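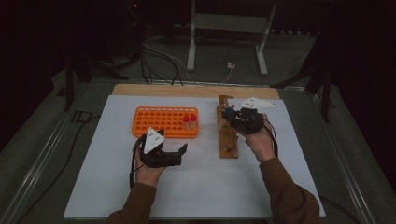 Clundale Handheld Demonstrations: Frequently Asked Questions

What does the method do?
Clundale trains a two-arm policy from demonstrations recorded with hand-held grippers. No robot is needed during recording. The policy predicts gripper poses and opening widths, and a separate controller converts these to joint commands.

How is gripper pose measured?
Each gripper carries a marker plate with printed dots. Poses are solved per device and expressed relative to the board on the table. Samples with a plate occluded for more than 20 consecutive readings are dropped.

Why are the grippers cabled?
An early wireless build had clock drift between the left and right streams. The cables fixed this - at the cost of some freedom in wrist rotation.

How many demonstrations does a task need?
The small-parts task was trained on 59 demonstrations, all by one operator. We have not tested whether mixing operators helps or hurts.

What are the known failures?
Of 20 evaluation trials, 13 succeeded. Two failures were dropped parts. The rest were alignment errors at the stand, mostly near the top, where the approach angle is steep.

Does the policy transfer to other arms?
It ran on the Sauerland and Bindden arms without retraining. Workspace limits must be set again for each arm. The Girmont arm is not supported yet.

Who maintains the code?
Ardalan Soltani. Send bug reports with the calibration file attached. The next release is planned for September.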